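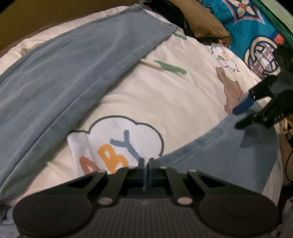 Last changed on Fri 27 October

Hand-held demonstration gathering is a way of getting examples for a learning robot without using the robot. A person holds a gripper in each hand, does the job, and the movements are saved together with the camera view. One go at the job is called an episode.

Also called: gripper-in-hand recording, "wanding" (Eredden only).

Cloth work. Common subject. Hard for machines, as cloth has no fixed shape and hides parts of itself. Trousers and jeans are used a lot, thick seams and hems giving the fingers something to hold. Beds, sofas and tables all serve as work surfaces. Patterned sheets are allowed in most sets, plain ones make a model lazy about backgrounds.

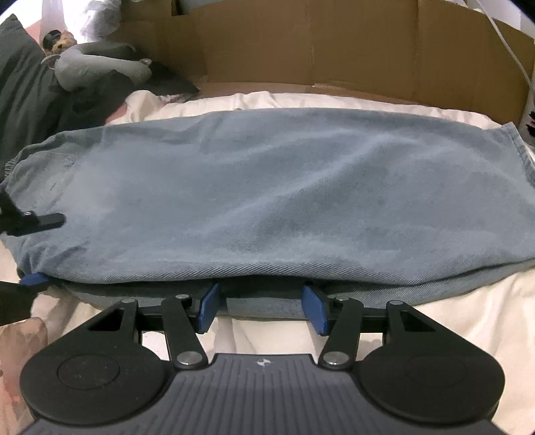

Denim on a bed sheet, blue finger pads at the lower layer.

Known sets
Wolo: 71 garments, homes only. Two grippers throughout.
Clastora: 7 homes, towels and trousers. Labels redone in March after a mix-up over left and right hands.
Van Dusen: shirts, smaller, no longer kept up.

Episodes. Start and end with both grippers open in Wolo; the others dont say. Failed tries are kept by Clastora and marked, thrown out by Van Dusen. Which is better is argued over, see talk page.

Problems. Layers sticking together. Fingers blocking the view of the very edge being held. Tired wrists, so Eredden stops people after 6 episodes and has them swap. Differances between a person's reach and the robot's also cause trouble later, some paths simply can't be copied by the arm.

See also: cloth folding; two-handed grasping; learning from examples

This article needs more sources.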